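Unit 4 Course Notes: Evaluating a Wrist-Camera Gripper Kit
Applied Automation, Semester 1
Issued 23 April 2023

4.1 Purpose of the unit

These notes accompany the laboratory sessions on product evaluation. Students will assess the Clomik two-finger gripper kit, supplied by Sonton, as a prospective purchaser would assess it before committing a department's capital budget. The emphasis falls on method. A favourable or unfavourable finding will earn the same marks, provided that the evidence supports it.

Students should have completed Unit 3 (coordinate transforms and hand-eye calibration) before beginning. Those who have not should speak with the laboratory supervisor about access to the March recordings.

4.2 What the kit comprises

The Clomik kit is sold as a single package containing the gripper body, a pair of interchangeable fingers, a small wrist camera with its bracket, a cable set and the control software. A separate licence is required for the planning module. The supplier's list price at the time of writing was $2377, excluding freight and tax. The planning licence is renewed annually and should be included in any whole-of-life costing.

The fingers have a maximum opening of 80 mm. Objects wider than this may still be handled if they offer a narrower feature, such as a stem, loop or rim, and part of the evaluation is to determine how reliably the software proposes such features.

4.3 Choice of test objects

Datasheets tend to report performance on cubes, cylinders and other regular solids. A purchaser's own objects are seldom so obliging. For this unit the test set has been drawn from household and desk items, and includes pieces with openings, overhanging parts and dark matte finishes. Flat pieces lying directly on the work surface are also included, as they leave the fingers very little to close upon.

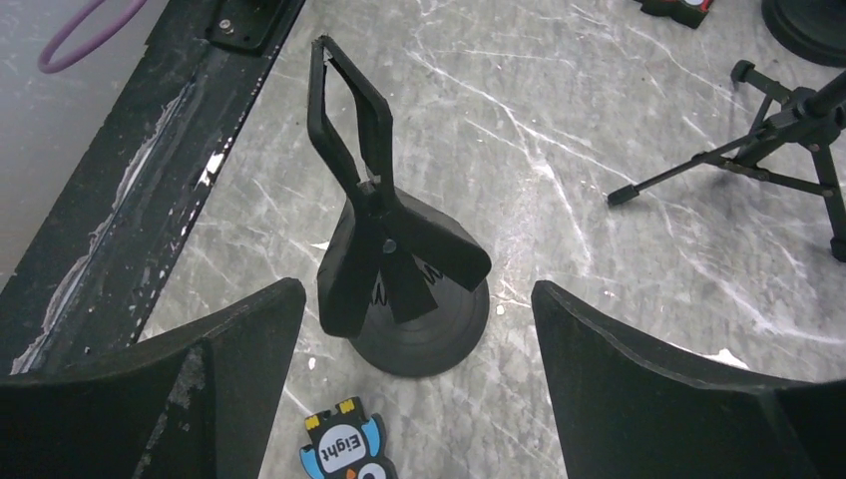 Work surfaces have likewise been varied. Patterned surfaces present a particular difficulty for edge-based segmentation, because veining and similar markings may be returned as object boundaries. Where a dark object stands close to the dark fingers, the software may also merge the two into a single region. Students should record every instance of either fault, including those in which the grasp subsequently succeeded.

Neighbouring objects are to be left in place during a trial. The Ollell procedure, which the department has adopted for all manipulation work, specifies that a grasp is counted as successful only if the target is lifted clear, held for 3 seconds and returned to the surface without contact with any other item.

4.4 Trial procedure

Home the arm and confirm that the emergency stop is within reach of the operator.
Load the object list for your group and check it against the printed sheet.
Capture a wrist view from the approach pose before issuing the close command.
Run the grasp at the default force setting. Do not adjust the force between attempts on the same object.
Enter the outcome, the fault code (if any) and your initials in the log.

Finger wear should be noted at the start and end of each session. Scuffing at the tips is to be expected with extended use, but any loose or lifting material must be reported and the session stopped.

4.5 Reference result

The teaching staff's own trial of the kit, conducted in the Tindall Laboratory, returned a success rate of 83 per cent across the full object set. Most of the failures were attributed to poor depth estimates on dark objects. The figure is provided for comparison only. A group whose result differs substantially will not be penalised, but is expected to discuss possible causes, among them lighting, calibration drift and the order of trials.

4.6 Assessment

Each group will submit a written evaluation addressed to a non-specialist purchasing officer. The report must state whether the kit is recommended, for which category of work, and on what conditions. Raw logs are to be attached as an appendix. Claims taken from supplier literature must be clearly identified as such and kept apart from the group's own measurements.

Reports are to be lodged through the unit portal. Requests for an extension should be made in writing before the due date shown there.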